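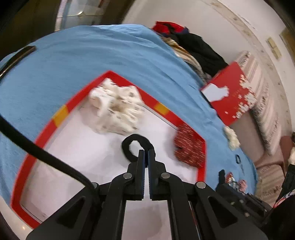

The owner of Clotholm started making scrunchies because she had a bag of shirt scraps and did not want to throw them out. That was six years ago. She now sells them from a single rack at the front of her alterations shop in Trestuvton, and in a good month the rack brings in more than the hems do.

"I never set out to sell hair things," she says. "I was fixing zippers. I still fix zippers, all day long."

The shop is one long room with a counter, two machines and a cutting table at the back. The sewing happens early, before the door is unlocked at 9. She likes to cut one day and sew the next, and she keeps the cut strips rolled up with a pin through them so the prints don't get mixed.

Most of her fabric is cotton. She buys the ends of rolls from Sundqvist, a warehouse two towns over that sells by weight, and she takes whatever small prints they have. Spots and dashes sell. Large flowers do not, and she thinks she knows why.

"You gather it up and you lose the flower. You get a bit of a petal, a bit of leaf, and it looks like a stain. A small print still looks like a print after it's bunched."

Dark red is her steadiest color in any season. Cream sells just as well but comes back more often, with customers asking how to get makeup or hair product out of it. She tells them cool water and dish soap, worked in with the fingers, then left flat on a towel overnight. She does not recommend the dryer for anything with elastic in it.

The elastic was the hard part. For the first year she used what she had on hand for waistbands, and the scrunchies went slack after a couple of months. One customer brought back four of them in an envelope. She refunded all four and went looking for something better, and ended up with a narrow braided kind sold under the name Poltero. She buys it in spools of 100 yards.

"It costs more and it's stiff at first. People pull on it in the shop and say it feels tight. I tell them to give it a week."

She cuts the elastic at 9 inches for the regular size and leaves the strip of fabric much longer than beginners expect. A skimpy strip gives a flat ring with hardly any ruffle. For the big ones she nearly doubles the width of the fabric and keeps the elastic the same, so they look large but still hold a thin ponytail.

She overlaps the ends of the elastic and zigzags back and forth over them several times. Knots, she says, can be felt through the cloth, and they work loose. The last opening she closes by hand. It could be done on the machine in a few seconds, but it leaves a hard ridge and she can't leave it alone once she's seen it.

Asked whether she wears them herself, she laughs and holds up her wrist, which has a plain black hair tie on it.

"For work, this. I'm bent over a needle and I want it tight and out of the way. The scrunchie is for after. I sleep in one, too -- it doesn't leave a dent the way these do."

She has nothing against plain ties and keeps a card of them by the register for people who only came in for that. What she would like is for people to stop wearing them past the point where they're worn out. Once the covering splits and the rubber shows, it grabs the hair and takes some with it when it comes off.

"Check them over now and then. Tip them all out on something light so you can see what you've got, and pull on each one. If it doesn't come back, it's done."

Her own are kept in a shallow tray on the dresser. She tried a drawer, a jar and a hook on the back of the bathroom door. The jar crushed the big ones and the hook stretched everything that hung on it. With a tray she can see the colors without digging, and it can be carried to the sink on washing day.

Prices have gone up once. A regular scrunchie was four dollars and is now five, and the large is seven. Her biggest order so far was 68 for a dance school, all in the same navy, due in 12 days. She finished with a day to spare and did not sew another navy one until the following May.

She has been asked to teach a class and has put it off. The shop has two machines and one of them sticks. She might do it with hand sewing only, four or five people at the cutting table, if she can find a free evening.

In the meantime there is a basket of scraps under the counter that customers can look through. Anyone who finds a piece they like can leave it with her and pick up the scrunchie later in the week. There is no extra charge, as long as the piece is long enough -- and if it isn't, she will join two.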